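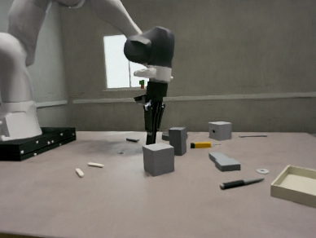
*2 min read*

I've been laying floors with the Drolari wet saw since May, mostly the big porcelain stuff from Nieto, and I like it a lot more than I expected to! It cost me $298, the cuts come out clean (even on the diagonals) and the fence stays put.
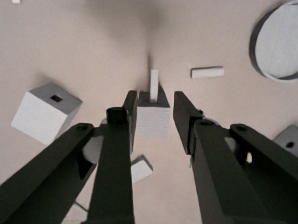 *Issue 144*

The water tray is my one real gripe. It's shallow, it slops, and my socks paid for it. Po-yen Choi swears by his Justow, but that's $617 and weighs a ton. For a bathroom or two a year, I'd buy the Drolari again – just get a better blade.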